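Bellia tabletop sorting program
Progress report to Dedance, period ending September

1. Status

The item intake for the Bellia play and household set is complete. The register now stands at 253 pieces, of which 48 were added this period. All pieces have been labelled and assigned a storage tray. Work on the wooden table in the main room continues on the agreed schedule, and no change to the funded scope is requested.

2. Work completed

Round and disc-shaped items were taken first, as set out in the Grabowska plan. The class covers flat discs, thicker puck-shaped pieces, small plates and lids. Each piece is placed on the table, turned to show its face and its side, and entered by colour and profile. Where colour alone does not separate two pieces, the colour of the back or body is recorded in a second field.

The tableware group was entered next. Cups are stored on the mug tree and plates are kept flat on the tabletop near the front edge. Building bricks remain assembled on their green baseplate and are registered as a single item, which avoids loss of small parts between sessions. 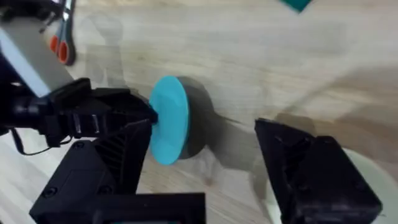
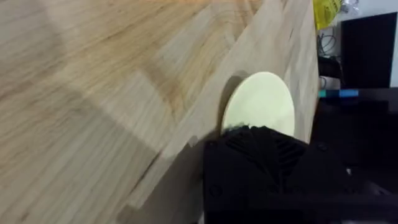
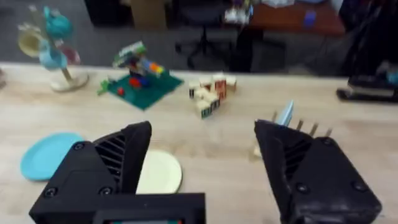
Tabletop work, Bellia set. First: puck-shaped piece, cyan face and dark grey body. Second: pale yellow-green disc. Third: plates, mug tree with cups, brick construction on green baseplate.

3. Issues

Five register entries were found to be duplicates, all in the disc class. They arose from light blue and teal being used interchangeably. A printed colour chart has been adopted and the entries merged; the total in section 1 is net of this correction.

Shadow on the table makes pale pieces harder to grade. Additional lighting was quoted by Stimport at $772, including delivery. The amount can be met from the equipment line, subject to approval.

4. Next period

Scissors and other handled tools will be registered as a separate class. The storage trays will then be re-ordered by shape. A revised register will be supplied with the next report.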